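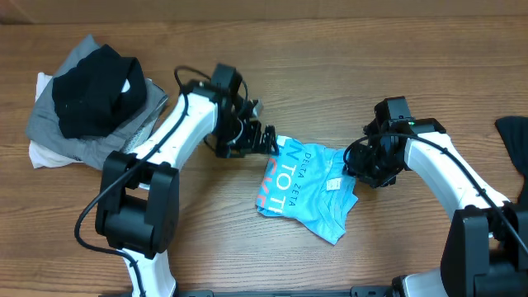

*Two arms and one blue t-shirt, with the pile at the top left of the table.*

# Tips for a happier folding table

I've been recording laundry for the Adutport folding set since September, and I have a notebook full of scribbles which Modupe Danladi keeps telling me to type up before I spill tea on it again. So these are my own tips, in no very sensible order, for anyone who has been handed a pair of arms and a bag of clothes and asked to gather good examples. Most of them I learnt by getting it wrong first, and a good many are simply what my mum used to say about ironing!

## Sorting the bag

Give everything a wash before it goes anywhere near the table, and skip the fabric softener. Softener makes cotton slippery, and you'll find the fingers closing on a sleeve and sliding straight off again.

Keep t-shirts with t-shirts for a whole session. It's tempting to throw in a tea towel for variety, but your hands get into a rhythm with one kind of garment and the recordings come out smoother for it. Do mix the colours, though, and please don't leave out the shirts with big lettering across the front. Plain ones are easier on the eye, but people have drawers full of club shirts and holiday shirts, and the system has to cope with those as well.

Dark clothes want good light. I put a lamp to one side and bounce it off the wall, because straight overhead it flattens all the creases in black cotton and you can't tell a hem from a fold.

## Starting each go

Every shirt needs a fresh muddle. Pick it up by the middle, give it a shake and let it drop. Don't arrange it! We all do it without noticing (I had a whole Sunday of shirts that landed collar to the right, and Tin-yau Ko very kindly made me do the lot again). If you catch yourself tidying, turn your head away as you let go.

Leave a bit of bare wood on all sides if you can. You'll be glad of it when the sleeves come out.

## Picking up the cloth

- Go for a corner or a hem first, and take only a small pinch. A great handful feels safer but it drags half the shirt along with it.
- Let one arm hold while the other one looks for its place. Moving both at once is lovely when you're practised and a tangle when you're not.
- The care tag is a good friend when the shirt is in a heap. Find the tag and you've generally found the collar or a side seam, and you can work out the rest from there.
- Pull slowly. Jersey stretches, then lets go all of a sudden, and the shirt ends up further away than when you began.
- If you drop it, carry on and pick it up again. Marin Nikolovski likes having the fumbles in, so long as you recover from them properly.
- If you're truly stuck, stop and mark that go as spoiled. Reaching in with your own hand to help is the one thing that really does muddle the set.

## Cables and fingers

Have a look at the cables whenever you change garments. You want enough slack for the wrist to turn all the way over, and not so much that a loop can dip down and catch in a sleeve. I use the soft hook-and-loop ties sold for garden peas, which come off again without leaving glue.

Wipe the finger pads with a damp cloth at tea break and let them dry. Lint builds up faster than you'd think, fleece being the worst for it, and towelling not far behind.

## Where to put the folded ones

Choose one corner for the pile and stick to it for the whole session. Mine is the far left. Put heavier things at the bottom if you have the choice, and start again once the pile begins to lean.

## Looking after yourself

I do 35 goes and then have a proper sit-down, and I stop altogether at 75. Dušan Tomić once managed 172 in a day and was very pleased with himself, until we watched the last stretch back and saw every fold getting a little lazier than the one before.

Write your notes straight after each batch, while you still remember which shirt was the awkward one. A pencil on a string tied to the table leg has saved me no end of hunting about. Vesna Kneževič has the spare finger pads, second drawer down, and would like the empty packets put in the bin this time.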